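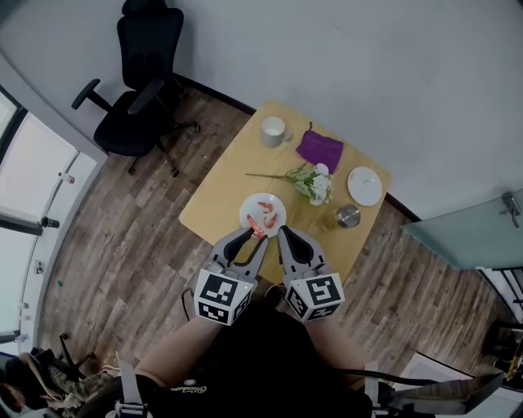
Section 5. Thawing and reheating frozen shellfish
Putell countertop steam oven, kitchen copy

Read section 4 first if the oven is new. It needs one empty run with water before any food goes in. Skip that and the first batch tastes of factory.

Before you start

You need: the oven, the perforated tray, the solid drip tray, the water tank, a clean towel, tongs. A probe thermometer if you have one. Fill tank to the MAX line. Cold tap water is fine, filtered if yours is hard.

Caution: steam comes out of the front when the door opens. Stand to the side. Face back. Kids out of the way.

5.1 Thawing raw shrimp

1. Take shrimp out of the bag. All packaging off, including the absorbent pad if there is one.
2. Rinse under cold water to knock off the ice glaze.
3. Spread on the perforated tray, one layer. No piles.
4. Drip tray on the rail underneath. Easy to forget, big mess.
5. Press THAW, then the minus key until the display shows LO.
6. Press START. Check at the first beep. Bend one. If it's stiff in the middle, close the door and press START again.
7. Pat dry, cook right away or put in the fridge. Do not refreeze.

Note: shell on takes longer then shell off. Don't mix them on one tray.

5.2 Steaming from raw

1. Thaw first (5.1). Straight from frozen works but the outsides go rubbery.
2. Preheat. STEAM, set to 100 C, START. Wait for the steady light. Blinking means still heating.
3. Tray in, middle rail. Close door fully, you should hear the latch.
4. Set timer to 2 minutes for small, 5 for large.
5. Open, stand back, check. Done = opaque all the way through and curled. Gray or glassy spots, give it another minute.
6. Out of the oven at once. They keep cooking on a hot tray.

Caution: tray handles are hot. The towel has to be dry, a damp one lets the heat straight through.

5.3 Reheating cooked shrimp

Already cooked means warm through only. Most complaints we get are about this one.

1. Shrimp on the solid tray, splash of water, foil over loosely.
2. REHEAT, level 2, START.
3. Check at the first beep. Hot in the middle, take them out.
4. Serve. Leftovers from a reheat go in the trash, not back in the fridge.

Note: sauce goes on after. Butter and garlic on the tray will bake onto the drip rail and you'll be scrubbing it.

5.4 Cleaning up

1. Unplug. Let it cool with the door open.
2. Empty the tank. Every time. Standing water is where the smell comes from.
3. Wash both trays in hot soapy water. Dishwasher OK, bottom rack.
4. Wipe the inside, the door gasket and the little channel under the door. Shellfish juice collects in the channel.
5. Smell still there? Half a lemon on the solid tray, STEAM, 5 minutes, wipe again.

Caution: no bleach, no steel wool, no oven spray.

5.5 Problems

Display shows E2. Tank empty or not pushed in. Push until it clicks.
Water on the counter. Drip tray missing, or gasket folded over. Check the bottom corners.
Shrimp tough. Too long, or already cooked and run on STEAM. Use 5.3.
Breaker trips. Oven draws 1075 watts. Do not share the outlet with a kettle or toaster. Extension cords no.
Light blinks and never goes steady. Scale. Run the descale cycle, section 7.

Changes to this section: cook times for large shrimp shortened after testing by Estrella Quezada and Rigoberto Ibarra. The April sheet has the old times, throw it out. Corrections to Parisa Fallahi, please say wich step number.

Revised May 6, 2019

Next: Section 6. Rice and grains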